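Breltar Code

The Breltar Code is a set of working rules for people who share a bench or table with a robot arm. It covers small arms used for picking, packing and box handling in workshops and teaching labs. It was first written in Cluvdale by Corina Zwahlen and Zodwa Matlala, and the current edition dates from June 2018.

Scope

The code applies to arms that carry loads of up to 5 kilograms. Larger machines, and any arm kept behind a fence, are left to other rules. It does not replace national law or the maker's manual, and where they differ the stricter rule is followed.

Main rules

Before anyone reaches into the work area, the arm must be brought to a stop and the person at the controls must say so aloud. Speed is limited to 220 millimeters per second while a person is within reach, and to 80 during the first run of a new task. Cables must be tied back or given enough slack to follow the arm through its full travel. Long hair is tied up and loose sleeves are rolled or clipped.

Cardboard boxes have a section of their own. Flaps should be folded back or taped down if they can spring into the path of the gripper. A wrist camera must be checked again each time a box is moved, as a raised flap can block most of its view.

When two people work at the same table, one is named as lead. Only the lead may restart the arm.
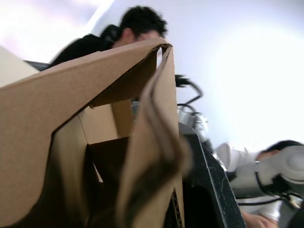

An open cardboard box seen from a wrist camera, with two people and a robot arm behind it.

Use and revision

The first edition had 36 rules. Several were merged in the current one, and the cable rules were moved ahead of those on clothing. Vutileo, a training firm, uses the code in its beginner course. Changes are proposed in writing and reviewed each February.

See also: Risk assessment; Emergency stop; Gripper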